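Annual inspections and the paperwork behind them: a talk with Crescencio Barrera

30/08/2024

Crescencio Barrera has run the piston shop at Atetti for most of his working life. The shop takes in single- and twin-engine aircraft, most of them privately owned, and his questions to a new customer begin with the logbooks.

"I want the engine log, the propeller log and the airframe log before the aircraft is in the hangar," he says. "If the hours don't agree between them, we find out why first. The wrenches can wait."

He gives a recent twin as a case. The airframe log showed 2,676 hours and the left engine log showed 2,405 since new, with no entry for an engine change. It took two days to trace a replacement engine to a work order that had never been copied across.

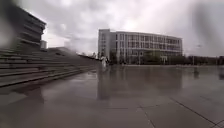
"An owner sees two days of labor and no parts," Barrera says. "But without that entry I can't say which service bulletins apply to the engine. I'd be signing for something I don't know."

On compression checks he is stricter than some. He does them with the engine warm and records all cylinders, including the good ones, along with the gauge used. A single low reading means a borescope and a second check after a short flight. He does not pull a cylinder on one number.

His colleague Chiamaka Oyelaran handles the propellers and the fuel system. She keeps a separate sheet for hoses, by date of manufacture and date of fitting.

"People write down the second date and forget the first," she says. "A hose that sat on a shelf has aged too." 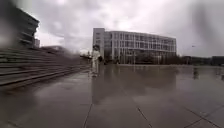

The plaza under heavy cloud, with standing water on the paving.

Barrera's advice for owners moving an aircraft to a new shop is to scan every page, blank ones included, and to send the scans ahead. Original logs should travel separately from the aircraft — he has seen a full set soaked in a baggage locker. Weight and balance reports need the latest equipment list attached, and any removed radio should be struck off it.

He expects over 200 pages for an older twin. The busiest month for this work is January, and he asks for the scans well before that.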